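CHAPTER 4

Gathering Examples

4.1 Why this chapter comes before the one you wanted

Most readers arrive at this chapter hoping to skip it. Chapter 5 has the networks in it, and Chapter 6 has the networks that work. This one has spreadsheets, tape on the floor, and a long discussion of what to do when the person holding the controller needs lunch. It is also where most student projects are lost, usually in the second week, usually while everyone is arguing about learning rates.

In Chapter 3 we wrote down a policy as a function from observations to actions and said, with a straight face, that we would fit it to "a set of demonstrations." We said nothing of where the set came from. A set of demonstrations is a few people in a room making a machine do the same chore over and over, while a computer writes down everything the machine felt and saw. The notation D will stand for this from now on. It is a small letter for a lot of standing around.

By the end of the chapter you should be able to plan a collection session, run it without ruining it, and tell from the recordings whether you have taught the machine the task or only the furniture.

4.2 What counts as an example

An example, or episode, is one attempt at one task from a defined start to a defined end. Students nod at this and then fail to define either.

Take the job of picking up a paper cup and setting it on a plate. Does the episode start when the operator presses the record button, or when the arm first moves? If it starts with the button, then each episode opens with a stretch in which the operator is settling her hands and the arm is doing nothing. The system will learn this too. It will learn it very well, in fact, because doing nothing is the easiest behavior there is to imitate. More than one proud demonstration has consisted of an arm considering a cup for as long as the audience could stand it.

Ends are no better. An operator who is pleased with a placement tends to hold still for a moment and admire it. Another operator snaps the hand back to its home position as if the cup were hot. Mix the two in one set and the trained system will do some of each, at times it chooses.

Write the start and the end down before the first session, in words that a tired person can follow. The Wadholm set, which we use for the exercises in this book, fits its definition on a single card. The card says: "Start: hand open, above the tape mark, still. End: hand open, above the tape mark, still." In between there are 400 episodes of people moving cups. The first version of the card ran to two sides, and the episodes recorded under it are not included with the book.

4.3 How many, and of what

The question students ask is how many episodes they need. The answer they deserve is "of what?"

Suppose you record 50 episodes with the cup on the same spot, the lights on, and the same patient operator. You have one example and 49 photocopies. The system that comes out of it will reach for that spot with great confidence whether or not there is a cup on it.

Now suppose you move the cup, turn it, swap it for a taller one, and let a second operator take over halfway through. The count is the same. The set is much bigger in the sense that matters, and it is also much messier, and you will be tempted to tidy it. Resist this for at least one section.

We will call the things you change on purpose the varied factors, the things you keep fixed the held factors, and the things that change while you are looking elsewhere the drifting factors. Typical drifting factors include:

- daylight
- the height of the operator's chair
- objects that belong to other people
- the operator's opinion of the task

The last of these is worth a graph. In the Wadholm logs, episode length falls steadily through the first hour as operators get better, levels off, and then falls again shortly before noon as they get hungry. The second drop looks like skill if you only read the numbers. Watch the recordings and you will see cups being put down the way one puts down a phone after a long call.

4.4 The room

Textbooks like to show a robot on a white background, where it has plenty of space and no colleagues. Working setups are different. The arm shares a surface with whatever the surface was for, and the people who run it need somewhere to stand, and they will stand where the cameras can see them unless someone stops them.

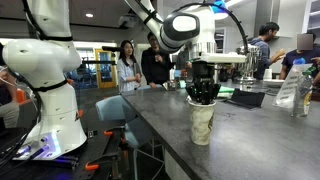

Figure 4.1. A black multi-fingered gripper at a paper cup on a shared countertop. Note the coffee machine, the other containers near the cup, and the number of people within reach.

Before reading on, use Figure 4.1 to practice the sorting in Section 4.3. For each item on the counter, decide whether you would vary it, hold it, or expect it to drift. There is no key in the back of the book for this one. The plastic water bottle, for instance, could reasonably be any of the three. If it stays put for every episode, the system may come to use it as a landmark, and will be lost on the day somebody recycles it. If it is moved between episodes, it becomes clutter, and clutter is useful as long as you log it.

People are harder to sort than bottles. A watcher standing behind the counter takes up a good part of an outward-facing camera's view. If watchers are present for the good episodes and gone for the bad ones, your system has been given a hint that it will not have in real use. The usual fixes are to crop, to keep everyone behind a line, or to let people wander freely in every session so that they carry no information at all. The third fix takes the least discipline, and so it is the most widely adopted.

4.5 Failures, and who gets to throw them away

Sooner or later an operator will drop the cup, say a word that the microphone keeps, and reach for the delete key. Decide in advance whether that key exists.

There are 2 schools of practice. The Londinari protocol throws out every failed episode at the end of the session and trains only on clean ones. The Foulkes protocol keeps everything, tags it, and lets the training code decide. Londinari sets are pleasant to work with and produce systems that have never seen a cup tip over and have no ideas about it. Foulkes sets produce systems that can recover from a bad grasp, along with a few that appear to have taken it up as a hobby.

We recommend keeping everything and tagging it the same day. Tags written a week later are fiction. A workable tag has three fields: whether the task was completed, what went wrong if it wasn't, and whether the operator recovered. Leave a free text box as well. You will learn more from "cup was stuck to counter" than from any field you thought of beforehand.

One caution. An episode in which the operator fumbles, recovers, and finishes is a success, and often the most valuable one you will record all day. Operators tend to be ashamed of these and mark them as failures. Tell them before the session begins, and again after the first fumble, when they will be ready to hear it.

4.6 A first session

The procedure below is the one used with the Nornovska teaching kit. It assumes one operator, one person on the log, and a task that can be reset by hand.

1. Write the start and end definitions on a card and tape the card where the operator can see it.
2. List your held factors. Photograph the work surface.
3. Record 14 practice episodes and keep them out of the training set, however good they look.
4. Play back three of the practice episodes on every camera. Check that the hand is visible at the moment of grasp.
5. Record in short blocks. Change one varied factor between blocks and write down which.
6. Swap roles at the end of each block.
7. Photograph the work surface again and compare it with the first photograph.

Step 4 is skipped more than any other, generally by groups who then discover that one camera has spent the afternoon recording a close view of the operator's sleeve. Step 7 tends to be done with great care by those same groups the following week.

Section 4.7 takes up the matter of timing: what happens when the cameras, the joint sensors and the hand controller each keep their own clock, and each is sure that it is right.

Chapter 4: Gathering Examples | Copyright, all rights reserved | Contact the publisher for classroom use | Back to top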